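Print | E-mail

Workshop notebook, Pungate guest rooms
10 Feb 2022

Went through the room kit again today, mainly the hair dryers. The Lemex sheet says the folding kind saves space and lasts longer in a drawer. I'll believe the first half. Last May we pulled 8 dryers out of 40 with the cord gone stiff or split near the handle, and every one of those folded too.

My own suspicion is the wrapping. Housekeeping folds the handle in, then winds the cord around the whole thing, and I doubt two people do it with the same pull. The card from Valdovinos says "wrap loosely" – loosely compared to what?
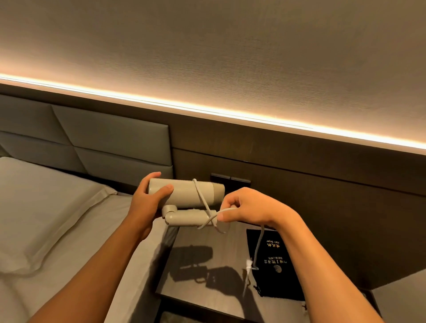

Tried leaving the first turn slack where the cord leaves the handle. Looks sloppier and takes up more of the bag. Whether it does the cord any good I can't say from one afternoon, and I don't trust anyone who says they can.

Room 29 still has the bedside switch that someone logged as "sticky." Pressed it a dozen times, no trouble. Leaving it open on the list anyway.

To do: ask Toven what their cord is rated for. Last time they sent a brochure – not holding my breath. Check two bagged dryers again in May, one wound tight, one slack.

Print | E-mail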